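Nutero two-arm kit: sample set and notes

Last edited 6/6/25

README

Hi, and thanks for grabbing this folder. I've been trying out the Nutero kit from Broncombe on my own bench, and this is the small sample set that goes with my review. If you're wondering whether to buy one, or you just want some real recordings to poke at, dig in!

What's in the folder

There are 337 recordings of one job, glasses and their case. I kept 191 for training and 78 for checking, and the rest sit in a folder called leftovers (mostly ones where I fumbled the controls, but help yourself). Each recording has the bench view, the wrist views and a plain text log of the joint positions.

Why glasses? They're light, they're an awkward shape, and the case has a lid to deal with. I figured if the kit could cope with that, I'd trust it with my boring sorting jobs too.

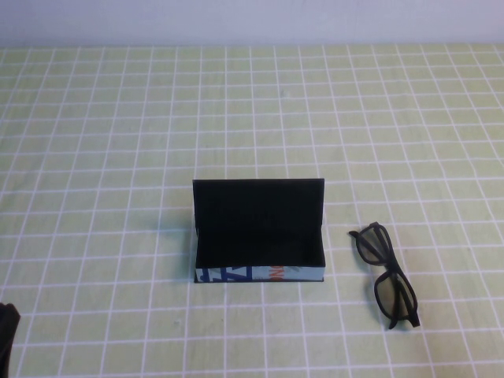
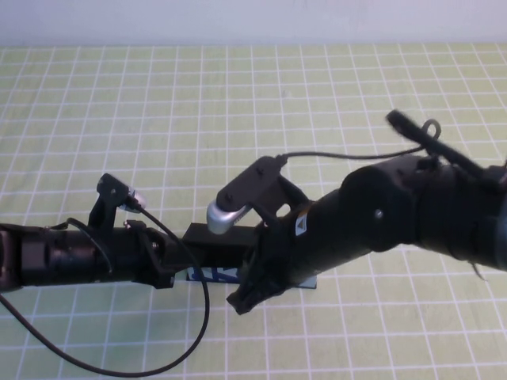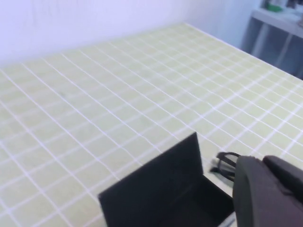
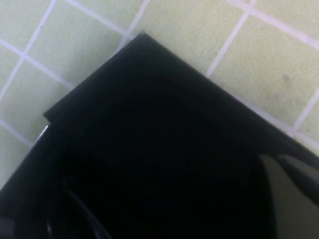

Glasses case job on the green grid. First two: bench view. Last two: wrist views.

What I think of the kit so far

Setup took me most of an evening, and a good chunk of that was cables. Leave yourself more slack than the Broncombe booklet tells you to — I had to redo mine twice. The Mabula software that comes with it is friendly enough, though I wish it would remember my folder names between sessions.

The wrist views are the part I like best. They get very close to things, so don't expect to follow the whole job from those alone. Play them next to the bench view and it all makes a lot more sense.

Known problems

The 2 wrist clocks drift a little. Use the log times, they're better.
Some file names still say Nuketti, my old name for this project. Same data, I just haven't renamed them.

I'm hoping to add a second job in October. Use any of this however you like, and if you find a broken file, please open an issue with its name!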